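What the second arm will cost us

2026-07-16

The budget for the garment handling cell has to be in before the summer shutdown, so I have spent the past fortnight turning a wish list into a spreadsheet. I am posting the reasoning as well as the result, mainly so that I can find it again when somebody asks in March why we bought what we bought.

The starting point is one arm on a fixed base, working a hanging rail. The task is to take a hanger off the rail and move it to a second rail without dropping the garment. The quote on the table is from Jonham, for a second arm of the same model with a matching controller. Delivery is 21 weeks. Song quoted a lighter arm with a shorter lead time, but its reach is marginal at the far end of the rail and we would have to write a second set of motion limits. I have dropped it.

The arm itself is the easy line. The lines that moved most during planning were the fingers, the wrist camera and the hangers. Fingers are a consumable and should be budgeted as one. I have put down five spare pairs for the year. The camera needs a spare too, plus a spare cable, and the cable is the part I would order first. 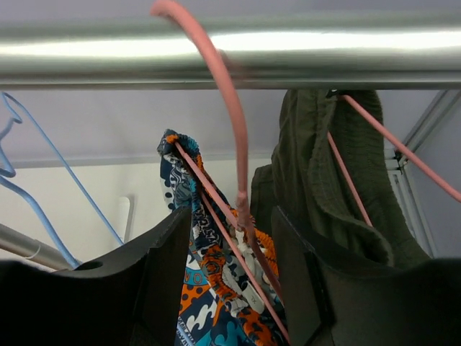

One reader, Prudine, wrote in after the last budget post to say that the hangers should be standardised before any money goes on a second arm. Plastic-coated and bare wire hooks need different grip widths, the argument ran, and a box of identical hangers costs less than an afternoon of retuning. I agree on the cost and disagree on the order. The rails we are quoting for will arrive with mixed hangers on them, pink, blue or otherwise, and a cell that only works with one type would have to be bought twice. I have added a line for a mixed test set instead. It is the smallest figure on the sheet.

Soft garments cause more planning trouble than hooks. Anything gathered or elasticated bunches at the hanger arms, and a heavy fold can sit where the lower part of a finger wants to go. I have allowed two weeks of engineering time for approach angles, costed at the internal rate. Last year this was left out and came out of the maintenance budget, which then had nothing left for the guarding.

Guarding is quoted by Tastetti as a fixed price including fitting. Two arms in one enclosure need a new risk assessment whatever we do with the old one, so that goes in as its own line.

Still open: whether to lease the controller, and who pays for the extra air line. I have asked for both figures in writing.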